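Norkgate opens its Bed-Making Equipment Planner to small lodging owners

2018-08-01 - I'm Bernadette Cullinane, and I look after planning and purchasing at Norkgate. I usually let somebody else write these announcements, but I've spent so long with this one that I asked for a turn! Starting today, our equipment planner for bedroom work is open to any guesthouse, hostel or care home that wants it, free of charge.

The planner grew out of a purchase that nearly went wrong. We were pricing handling equipment for bedding, and every quote we got assumed a flat sheet on a bare mattress. Our buyers deal with duvets in a heap and a blanket thrown over the top, so we started budgeting from beds like that.

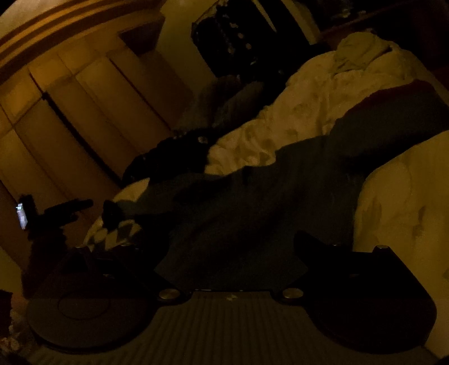 What should a small property set aside before it asks for quotes?
Plan on the purchase price plus 40 percent for the first year, which covers fitting, staff training, spare finger pads and the service visits.

That extra share is our own planning figure, and Kuo-hua Tsai in our finance office argued me up to it from 33 percent (he was right, and he has been very nice about it). Spare parts are where I had been stingy. Soft pads wear out, and waiting on a delivery in January with a full house is no fun at all. 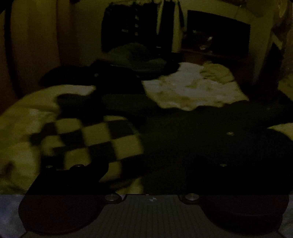 The planner walks you through your rooms one type at a time. You put in bed sizes, the kinds of covers you use, how many changes you do in a week and how much floor you can spare for parking a machine. Out comes a budget sheet with purchase, lease and wait-a-year columns side by side. I love the third column - some of you really should wait, and the sheet will tell you so.

Hsin-yi Kong built the section on fabrics, and it's the part I'd fill in first. Thick, fuzzy throws and thin sheets ask for different grip settings, and a supplier who only quotes for one may charge you again for the other.

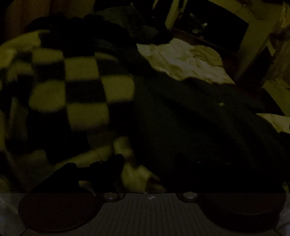 We've loaded price ranges for two product lines so far, Varnus and Drostemik, and we'll add more as suppliers send us their lists. You can also type in any quote you already have. Lai-ching Chuang will read through the first 100 completed sheets herself and send back notes, so please get yours in early. 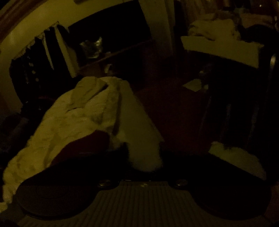 Larger sites can book a planning call with Kuo-hua Chung, who takes 4 calls a week. Bring your floor plans and last year's linen bill, and tell him if you have narrow doorways. To get the planner, write to the Norkgate purchasing desk and ask for the bedroom sheet.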